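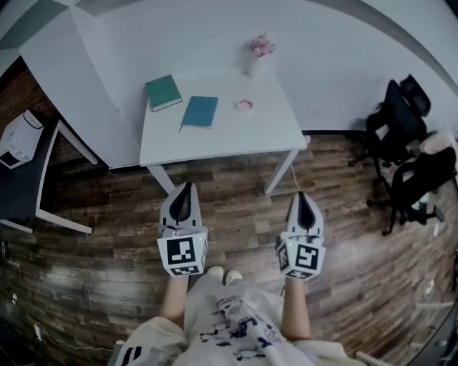 Small tables fill up so fast! Mine used to collect mugs, mail and hair ties until I gave it a limit: one book I'm reading, one notebook, one little dish and a vase. Anything else goes back where it lives before bed (yes, even the mug).

Put the flowers toward the back so you don't knock them with your elbow – ask me how I know. Fresh water every other day, and snip the stems while you're at it.

Cords next. I clip mine to a table leg with a bread tag and a bit of tape. Inger uses Velcro, and hers looks much nicer.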